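Margaux Bailly and Nassoro Kariuki
April · 3 shares · 2 comments

4.2 White things on a black table

Trays enter the literature on tidying late and leave it early. Drawers have a following, and shelves have had whole dissertations, but the shallow tray is treated as a kind of failed box. We think this is unfair to the tray. In the Rerken survey, 639 respondents listed the containers they used at home, and 60 of them left out the tray on which they had just been handed the form.

Our concern is with small parts: cubes, cups and the flat pieces that belong to neither group. A raised wall keeps a cup from wandering off but leaves it in plain sight, where it can be ignored in comfort. Color complicates matters. White parts in a white tray are tidy to look at and a nuisance to sort, a finding we owe mostly to our own eyesight.
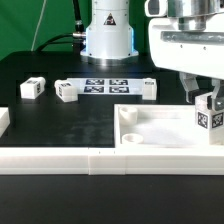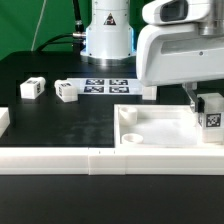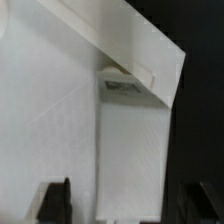
Figure 7. White parts at the table.

Of the 18 layouts we drew up, 12 put the cups inside the tray and let the cubes fend for themselves. Kariuki favors this. Bailly holds that a cube outside a tray is a cube waiting to be stepped on, and her objection is recorded at her request. The marker tags settle which cube is which, though they have no view on where it ought to live. We return to lids in Section 5.

Related items
Brøndum: Drawers and Their Admirers
Dratel: Notes on the Shallow Box
Promel: A Short Defense of Lids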